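The White Table: A Gallery of Sorts

Doucet Street workshop, second floor, November

When we took over the back half of the Nellgate building, the inventory listed "1 table, white." It did not list the forty years of opinions that came with it. Everyone who has used the room wanted the table moved, sanded, covered, or given to a cousin. I wanted it clear. I have now had it clear for long enough to make a page about it.

The captions below were written over several lunches. Most of the photographs that went with them are on the wall by the stairs, where the tape is doing its best. 

1. Before
The inventory day. Paint samples, a kettle, two kettles' worth of cords, and a Drollumau catalog open to shelving that we did not buy. Ravindra Uniyal had put sticky notes on everything he considered his. By noon there was a sticky note on the other sticky notes.

2. The drawer problem
I moved the loose screws into jars. The jars moved onto the table. For a week the table was a place to keep jars, and visitors complimented us on how organized we were.

3. 1,015 washers
Ravindra counted them so that he could tell me I was wrong to throw any out. I had guessed 50. They live in a Jomness tin now, and the tin lives on a shelf, and the shelf leans a little to the left under the weight of being right.

4. The great wipe-down
It took 45 minutes, two sponges, and a cleaner that smelled like a dentist's waiting room. One coffee ring near the window end held out until the second sponge. I was almost sorry to see it go. It had been there longer than the lease.

5. The negotiation
Ravindra proposed that one corner be set aside for "things in progress." I asked how large a corner. He drew it with his finger and it came to most of the table. We settled on a tray, which he has filled, and which sits on the radiator out of spite.

6. First evening
The overhead tube light was replaced with something softer, and I spent a while after six o'clock sitting at the table doing nothing in particular. I recommend it. I also recommend a better chair than the one we have.

7. The top, as it stands now
Smooth, matte, and white all the way across, without a mark or a letter printed on it. The light lands evenly and leaves a pale gray cast that goes a touch cooler and brighter toward the upper right. Visitors who come up the stairs expecting a finished room tend to look at it politely and then ask where the rest is.
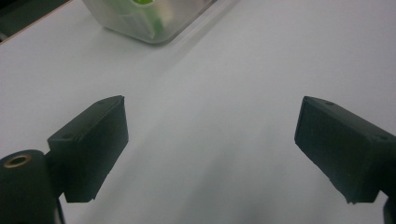
The rest is coming. Shelves are due before the holidays, if the man with the van remembers which floor we are on, and Ravindra has been seen measuring the wall with an expression I don't care for. He would like pegs. I have agreed to pegs in principle, provided they go up above shoulder height and hold tools instead of coats.

House rules are taped inside the door. Mugs go on the windowsill. Glue gets used over newspaper. If you borrow the tin of washers, bring back the tin of washers, all 1,015, because he will check.

We're open most afternoons until five. Ring the lower bell, the upper one belongs to the accountant.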